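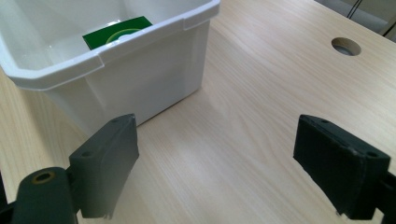

Marleny Tamayo asked at the planning round in February why the grippers were not simply bought last, once the arms were in, as the arms take most of the money. Her question sets the order of this talk, so please keep it in mind.

Slide 2. Where the money goes.
The Claken bid came in as one line: arm, controller, fitting. Kukora split theirs. Put both on the same sheet before comparing. Claken leaves out fingers and pads altogether. Kukora includes one set and no spares. Say this slowly, people at the back will be copying the table.

Slide 3. Fingers and pads.
Pads are a running cost and belong in the yearly budget. In the picture the left one is slightly chipped and frayed at its lower end, and the right one has faint scuffs. Our planning figure is a change every 300 hours. Wajid Afridi thinks this is too generous for bin work, where the fingers meet a hard rim at an angle. I have left the figure in and added a second row at 85 hours. The gap between the two rows is larger than the discount we were offered on the arms.

Slide 4. Bins and benches.
The white plastic bin has a thick rolled rim and a rounded corner. Both matter when choosing finger length and opening. Flat parts resting against the inner wall, like the green one, need reach down inside the rim as well as grip. Ask each supplier for a trial with your own bins – their demo trays are usually shallow and open. Bench changes go under fitting. If a desk has a cable hole, mark it on the floor plan before anyone orders a mounting plate. Mengal charged us for a second visit on this point alone.

Slide 5. Order of purchase.
Hand-held grippers first, a small number, with the same pads as the final cell. Then bins. Then one arm. Brulus will hold the price of the remaining arms for 90 days from the first delivery, and this should be in writing before the first order is signed. Roughly 85 per cent of the fitting cost can be fixed at that stage. The rest stays as a reserve and is not to be spent on software.

Slide 6. Back to the February question.
Buying grippers last saves nothing on the invoice. It moves the choice of bin, bench height and spare parts to a date when the budget is closed. Show the two sheets side by side and leave them up.

If short of time, skip slide 4 and go straight to the order of purchase. Spare copies of the cost sheet are in the blue folder. Questions on leasing go to Wajid.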